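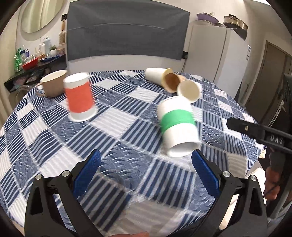
パッチワーク柄のクロスを敷いたテーブルでのカップの作業。手持ち式グリッパーの指先には青いパッドが付いている=リセスゲート

ホーム 地域 くらし 産業 スポーツ 催し 紙面から 会員ページ

家庭の手仕事をロボットに リセスゲートで公開見学会

家庭用ロボットの動作データを集めているフリアウッド(Flirwood)は11月、住宅を改装した作業拠点「リセスゲート」(Risesgate)で見学会を開いた。近隣の住民や取引先の関係者が訪れ、食卓でカップをつかんで起こす作業の実演を見た。拠点の内部を一般に公開するのは、昨年春の開設以来初めてとなる。

実演で使われたのは、人が手に持って動かすグリッパーと呼ばれる器具。黒いリンクの先に指が二本あり、握り具合に応じて開閉する。器具にはカメラが付いており、手元の映像と指の開き方が同時に記録される。ロボット本体がなくても物のつかみ方のデータを取れるため、台所や居間など狭い場所でも作業ができるという。

題材のカップは、倒れているもの、伏せたもの、取っ手付きのものなどを混ぜて食卓に置く。担当者が合図をすると、作業者は一つを選んで指先を寄せ、縁や胴を挟んで持ち上げ、向きを変えて置き直す。一回の動作は長くても10秒ほどで終わる。終わると並びを崩し、次の記録に移る。

説明に当たったエドヴィン・ヘドルンド現場主任によると、同拠点で記録する動作は一日最大700回。カップのほか、布巾をたたむ、引き出しを開ける、容器のふたを閉めるといった作業を日替わりで行っている。「同じカップでも、口が手前を向いているか奥を向いているかで手首の角度がまるで違う。きれいに並べたものばかり撮っても使い物にならない」と話した。

柄の多いテーブルクロスを使うことについて見学者から質問が出ると、ヘドルンド主任は「無地の台の上だけで覚えさせると、よその家に行ったときに物の輪郭を見失うことがある」と答えた。クロスは数種類を用意し、週ごとに替えている。棚や冷蔵庫の上の物も片付けすぎないよう、作業者に伝えているという。

午後は希望者が器具を手に取る時間が設けられた。片手で持つと見た目より重く、つかむ直前に指を開きすぎてカップを押してしまう人が多かった。三度目で伏せたカップを起こすことができた市内の女性(58)は「箸を左手で使うような感じ。孫のほうがうまいと思う」と話していた。小学生の兄弟は順番を譲らず、係員に時計で計ってもらいながら交代していた。

集めた映像は、解析を請け負うギリス(Gillis)に送られる。同社のジンフォン・パン技師は会場のモニターで、失敗した動作を選び分ける画面を見せた。物が滑った、指が空を切った、途中で手が止まったといった印を一件ずつ付けていく作業で、自動で判定できるものもあるが、最後は人が目で見る。パン技師は「失敗の記録も捨てずに残している。ただし成功と混ざっていると困る」と説明した。

指先のパッドはクリスチャンセン(Kristiansen)が納めている。表面に細かな凹凸を付けた部品で、使い込むと角がすり減って滑りやすくなるため、動作2,000回を目安に交換する。会場には使用前と使用後のものが置かれ、指で触って比べられるようになっていた。

質疑では、室内の映像の扱いを尋ねる声が相次いだ。フリアウッド側は、拠点には住んでいる人がおらず、撮影に入るのは契約した作業者だけだと説明。作業者の顔や声が記録に入った場合は、社外に渡す前に消しているとした。一般の家庭を借りて撮る計画については「検討しているが、時期は決まっていない」と述べるにとどめた。

作業者の募集に関する問い合わせも多かった。勤務は午前と午後の二交代で、経験は問わない。研修は二日間あり、初日は器具を持たずに手首の動かし方だけを練習する。左利きの作業者が足りていないという。

見学会は次回を春に予定している。参加は無料で、昼食付きの半日コースのみ3,000円。次回は洗濯物をたたむ実演を加えるほか、器具を試せる時間を今回より長くする。申し込みの受け付けは年明けにリセスゲートの窓口で始める。駐車場が狭く、会社は公共交通機関での来場を呼びかけている。

読者のコメント(4件)

かわせみ
行ってきました。思ったより普通の家で驚きました。体験の列が長かったので、次回は時間制にしてほしいです。

元旋盤工
パッドの減り具合の展示が一番面白かった。硬さ違いのものも触らせてもらえるとありがたい。

みどり台
カップを起こすだけなら自分でやったほうが早いと夫は言っていますが、腰を痛めてからは床の物を拾ってくれるだけでも助かると思うようになりました。そちらの実演はなかったのでしょうか。

T.N.
左利きです。研修は平日だけですか。記事に問い合わせ先も載せてください。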